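Small kitchen, big sort-out

Start with the counter. Everyone starts with the cupboards and runs out of steam by lunch. Jhonatan Sotelo, who fits kitchens round Edthorpe, does the small metal bits first – rails, posts, knobs.
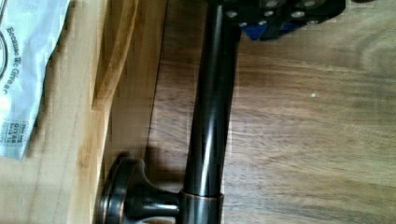 Old fittings can stay if you like them. A dark bronze finish with a bit of copper showing at the rims looks fine on wood, and it costs nothing. A quick wipe, dry cloth, done.

Next, drawers. Pull them right out and look at the runners.

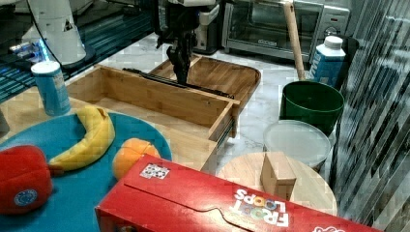
Breakfast corner

Toaster, coffee, bread. Keep them close togther, thats all. A drawer for rolls saves hunting about at 7am, and a towel within reach. 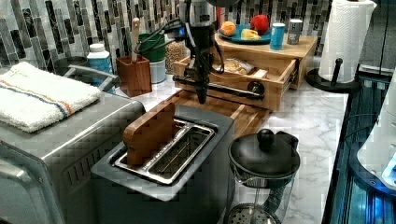 Fruit goes on a plate, not in a deep bowl where it gets forgotten. Sotelo charges £51 for a morning's sort-out in Pedberg.
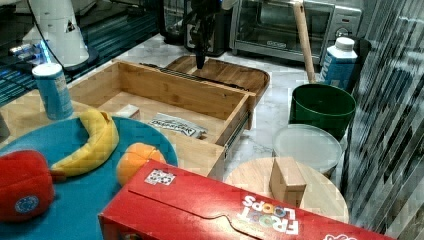
Cereal last. Tall boxes at the front, or you'll never see them.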